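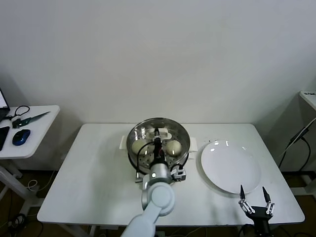

Schreibgruppe Irkell, Sektion Kurzprosa

**Der Anhang**

Der Zollvertrag zwischen Irkell und Stisine umfasste 449 Seiten. Fitriani Pasaribu war für Anhang 10 zuständig, Ursprungsregeln für Dichtungen und Ventile. Die Delegation aus Stisine verlangte einen Wertanteil von 25 Prozent. In der Fassung vom März hatte an derselben Stelle eine Leerstelle gestanden, mit eckigen Klammern.

»Der Minister hält das Kapitel für abgeschlossen«, sagte Moreira.

»Hat er es unterschrieben?«

»Er hat es angekündigt.«

Sie legte ihm Artikel 5 vor. Änderungen am Tarif bedurften der Zustimmung beider Kammern, die Ankündigung hatte keine Rechtswirkung. Moreira las den Absatz zweimal und fragte nach der Übergangsfrist. Es gab keine.
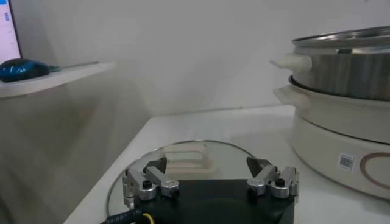

*Weiße Tischplatte, graue Wand.*

Gegen Mitternacht kam die Rückmeldung aus Stisine. Man akzeptiere die eckigen Klammern, sofern sie im Protokoll als Zahl gälten. Pasaribu prüfte die Geschäftsordnung. Ein Verbot fand sie nicht. Sie setzte eine Fußnote, vergab eine neue Versionsnummer und schickte die Datei an das Sekretariat der zweiten Kammer. Die Eingangsbestätigung nannte als Bearbeiter Moreira.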